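My dishwasher has been half-unloaded since breakfast, so take what follows as the view of somebody with skin in the game. I want the robot. I've wanted it since I was a kid, and I'd clear out the hall closet tonight if it needed somewhere to sleep.

But every spring there's another round of videos, and every spring my sister-in-law sends me one with a row of exclamation marks. This year it was the Emska, a home helper folding a towel in a kitchen cleaner than any kitchen I've ever lived in. It took 190 seconds. One towel! I timed myself afterward (of course I did) and I wasn't even trying to hurry.

I don't say that to be mean. Folding a towel is hard, and so is picking up pretty much anything if you've never had hands. The people who work on this stuff know it, and plenty of them spend their days on jobs that sound silly until you think about them. One arm, one block, a bare surface, a simulator to practice in. Get the gripper to the thing. Then do it again with the thing turned a little.
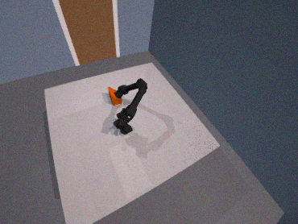
Now think about my junk drawer. Batteries, a tape measure, takeout menus, a rubber band that has melted onto something. I can find the scissors in there in the dark with a phone against my ear, and I couldn't tell you how I do it. That's the gap, and I don't think a nicer arm closes it.

Shops are a different story, sort of. I worked 2 years at Corkurau, packing bathroom fittings, and we had a machine called the Jaidee that put faucets into boxes. It was wonderful at it — 300 an hour, same faucet, same box, same way up. Then a supplier changed the plastic sleeve to a slightly slicker one, and it took 2 of us most of a shift to stand there and feed the line by hand while the tech fiddled with the settings. I went home with cuts on both thumbs and a lot more respect for thumbs.

So, can they do chores yet? Some chores, in a place built around the machine, with a person nearby. At my place in Tamthorpe, with the dog and the stairs and the wet socks, no. I'd guess the laundry will be mine for a good while, and I'm fine with that. I'd still pay real money for something that only did the silverware basket.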